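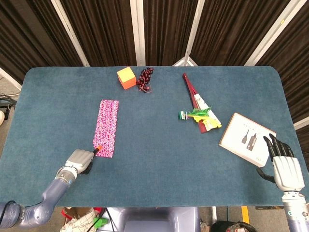
**Figure 2.** Felt-covered tabletop with pleated curtains behind. Photo: Mayuree Paisan.

### 4.2 Do soft furnishings make a room quieter to talk in?

The claim that fabric surfaces improve conversation in small rooms is repeated in nearly every fit-out guide we consulted, usually without a source. Where a source is given, it tends to be another guide. We traced the most common version, that curtains and a cloth-covered table will "take the edge off" a meeting room, through 11 documents and ended at a sales leaflet from Kadberg that reports no measurements at all.

There is a sound physical basis for part of the claim. Pleated fabric absorbs high-frequency sound, and it does so better when it hangs in deep folds with an air gap behind it. Felt does something similar over a narrower range. The trouble starts when a result obtained for a sample in a test chamber is carried over to a furnished room with people in it. A table is a small share of the total surface. Covering it (Figure 2) changes the sound of a pen being put down on it a great deal, and we suspect that this one very noticeable change accounts for much of the enthusiasm.

Parisi and Furtado reported a clear preference for rooms with curtains among 122 office workers. We have three reservations about that study. Participants could see the curtains while they gave their ratings. The curtained rooms were also the ones with warmer lighting, a fact mentioned only in the appendix. And the rating scale ran from "harsh" to "comfortable," which invites an answer about the room as a whole. A person who likes the look of heavy drapes will have no difficulty calling them comfortable. The authors describe the effect as acoustic throughout, and later writers have followed them.

Galindo's earlier work is more careful and has been cited far less. He asked listeners to write down words read aloud by a talker in the same room, first with bare walls and then with fabric on one wall. Scores rose slightly with the fabric, but the gain was smaller than the difference between two talkers reading the same list. He did not claim more than that. It is hard to see how his paper came to be listed, in the Bundgaard handbook, as evidence that fabric "solves" poor speech clarity.

Our own listening test was modest. We used 7 rooms of similar size and ran each with and without floor-length curtains, keeping the lighting fixed. Listeners wore an eyeshade from the moment they entered until they had finished. Under these conditions the preference for curtained rooms shrank in every room and vanished in 2 of them. Word scores followed the pattern Galindo found. When the eyeshades came off and the ratings were repeated, the preference came back in full, including in the rooms where it had vanished.

We do not read this as proof that curtains are useless. Low background noise in all of the rooms may have left little to improve, and Kushnir (personal communication) has pointed out that our talkers were seated closer to the listeners than people usually sit at a long table. He is right, and a repeat with greater distances would be worth doing. Heavier fabrics might also behave differently. The Pemari cloth we used was of medium weight and was hung at the fullness the supplier recommends; we did not test other weights.

What the results do cast doubt on is the habit of treating a comfort rating as if it were a measurement of sound. Of the guides we reviewed, only the one from Kaltico separates the two, and even there the distinction is dropped by the second chapter. A buyer who wants a pleasant room may be well served by curtains. A buyer who has been told that colleagues at the far end of the table will be easier to understand should ask how that was tested, with what talkers, and whether the listeners could see.

The next section turns to ceiling panels, for which the published evidence is better but the claims are correspondingly larger.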